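Section 2: Planning Your Sorting Station

2.1 Before you order anything

Welcome to the fun part! A two-arm sorting station can be small and still teach you a lot, and most of what goes on the table comes from a grocery store. Read this section through once with your budget sheet open.

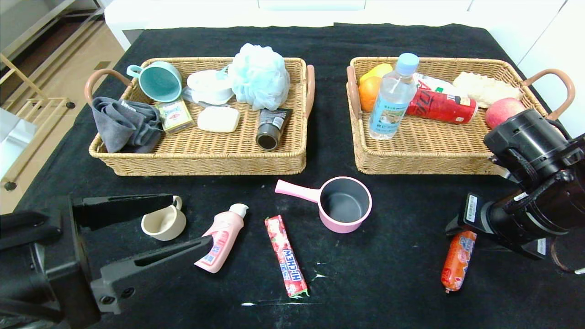
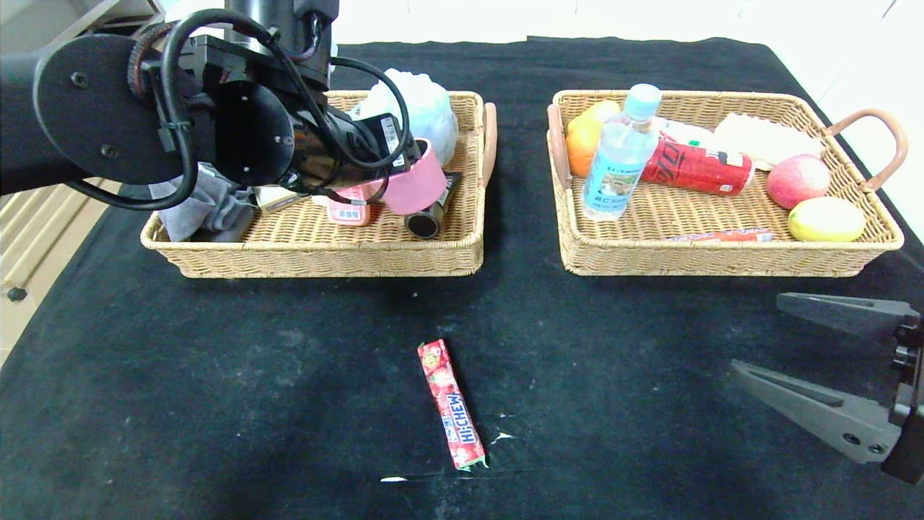
Two baskets, a black cloth and mixed household goods, with an arm working from each side.

Written by L. Tóth for the Trerkby set-up guide

2.2 Working out the budget

1. Start with the arms and grippers. Get a written quote for the pair, with cables and mounts listed separately. Ours left the mounts off, and they added $547.

2. Set aside $300 for the table kit: baskets, cloth, and things to pick up. Buy a good mix. A bath pouf, a drink can, a lemon and a stick of candy ask very different things of a gripper, and watching one pair of fingers cope with all of them is a real treat.

3. Price the controller. The Metex unit cost us $1,604. If you already run an Ulum controller, check the port list in Section 5 first, as you may be able to keep it.

4. Add up the lines and compare the total with your limit. Keep $3,000 back for spare fingers, repairs and the second order everybody ends up placing.

NOTE: Buy two of every basket. Handles take a lot of knocks, and a model you love can vanish from the store by December.

2.3 Planning the space

1. Measure the table with both arms stretched out, then with both folded in.

2. Place the baskets side by side toward the far edge. Leave open cloth in front for loose items.

3. Plan your cable runs now. Allow enough slack for full reach.

CAUTION: Keep hands off the table whenever the arms are powered. Fit the stop button where you can reach it from your chair.

NOTE: Dark cloth shows every speck, so put a lint roller on the list (a big one!).

Go on to Section 3 when your quotes are in.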